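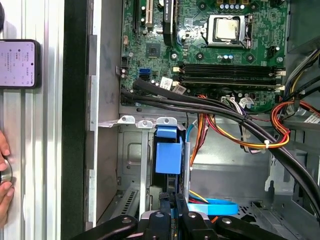
Rapport de projet, groupe Brundalis
Collecte de démonstrations pour le démontage d'ordinateurs de bureau
Ajith Warrier, Elsie Catterall, Italo Mazza
Encadrant : Malcolm Parsons
Version du 09/08/2018

1. But

Récupérer des exemples pour entraîner le modèle. Tâche visée : aller chercher une pièce dans la baie des disques d'une tour ouverte, couchée sur le côté, sans accrocher les câbles. Pas de planification classique, on apprend tout à partir de démos téléopérées.

2. Montage

Bras sur châssis en profilé alu, petite caméra au poignet. La vue plonge sur la carte mère et la baie, le bout de la pince reste visible dans l'image (important, sinon le modèle ne sait pas où il est). Au fond de la baie : poignée bleue du caddy, nappes SATA, une orange et une bleu clair. Par dessus, deux gros câbles noirs en diagonale. C'est eux le vrai problème.

3. Collecte

Objectif : 100 démos par opérateur, 2 opérateurs (Elsie et Italo). Ajith à l'enregistrement et au tri. Logiciel Sikanum, plante quand le disque est plein, penser à vider avant.

Consignes :
- partir toujours d'une pose un peu différente
- câbles déplacés à la main entre deux essais
- garder les essais ratés, mais les étiquetter « échec »
- pas de pause au milieu du geste, le modèle apprend les pauses aussi

4. Premières remarques

Lumière trop inégale, côté alimentation c'est dans l'ombre. Le métal gris du boîtier n'aide pas, peu de contraste. La poignée bleue par contre se repère bien, trop bien peut-être : Glenys Sowerby pense que le modèle va suivre la couleur et rien d'autre. À vérifier avec un caddy d'une autre teinte.

Elsie va plus vite qu'Italo, les trajectoires ne se ressemblent pas du tout. On mélange quand meme les deux.

5. Reste à faire

Finir le tri. Relancer l'entraînement sur le jeu complet. Refaire une série avec un autre boîtier, demandé à l'atelier Whiteley, pas de réponse. Soutenance en novembre, donc courbes à refaire avant.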